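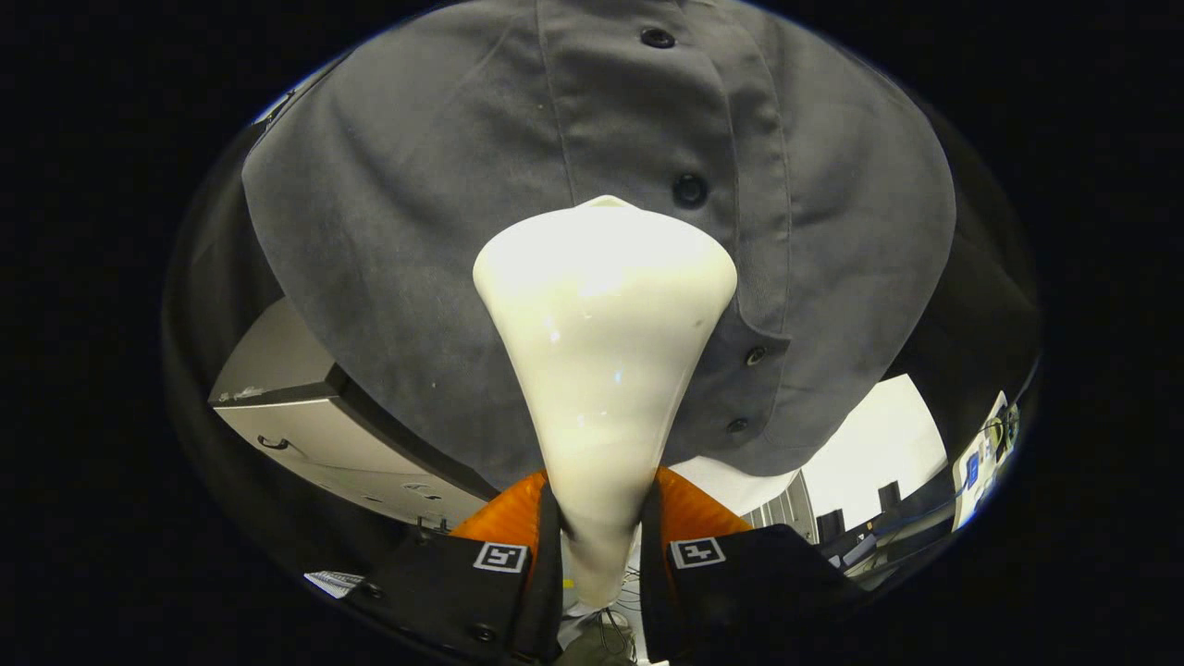 Ayodele Tamuno has argued that the Lingate Road should not be called a drove road at all, as the cattle walked on it for only a part of each year and the salt carriers used it in every month. Most later writers keep the older name, and this article does the same.

The Lingate Road was a route for cattle and goods between the upland pastures of Istodgate and the river market at Lingate. It was in regular use for several generations, until the railway reached Lingate and the animals began to travel by wagon. Parts of it are still used as farm tracks.

Course

The road started at the common well in Istodgate and went down the eastern side of the Cillov valley. It crossed the river Cillov at a wide ford, where the water was low enough for calves from the end of July. After the ford it divided. The upper branch stayed on dry ground and passed the farm of Obi, and the lower branch followed the meadows. The two came together again before the Lingate toll gate. The whole distance by the upper branch was 36 miles.

Drovers preferred the lower branch because of its grass, but after heavy rain it could not be passed. A stone at the dividing place shows the distance to Lingate as 12 miles. This agrees with the lower branch only.

The droves

The main droves left Istodgate in September, when the calves of that year were strong enough to walk. A usual drove had up to 300 animals. The largest one in the toll book had 349, and the keeper wrote beside it that the gate stood open from early morning until past noon.

The men walked slowly and let the cattle feed on the way, so that they did not lose weight before the sale. Nights were spent at Obi, where the farmer had a walled field and took his payment in money or in one lame animal. The field wall was repaired many times and its northern side still stands.

Salt and other goods

Salt was brought up from Lingate in the opposite direction, on mules. The upland families needed it for meat and for the cattle themselves. Cloth, iron tools and lamp oil are also named in the toll book, but in small quantities.

Decline

After the railway came, the September sale was moved from the river meadow to a yard beside the station. Small droves continued to use the road for some years, mostly from farms which could not pay the wagon price. The toll gate was taken down and its keeper's house became a school.

Name

In the oldest papers the route is called simply "the way down". Oluwatosin Wike found the name Lingate Road first in a letter about a lost bull. In Istodgate itself, older people still say "the Obi road", also for the part which lies beyond the farm.

See also: Cillov ford; Istodgate common; Toll gates of the Cillov valley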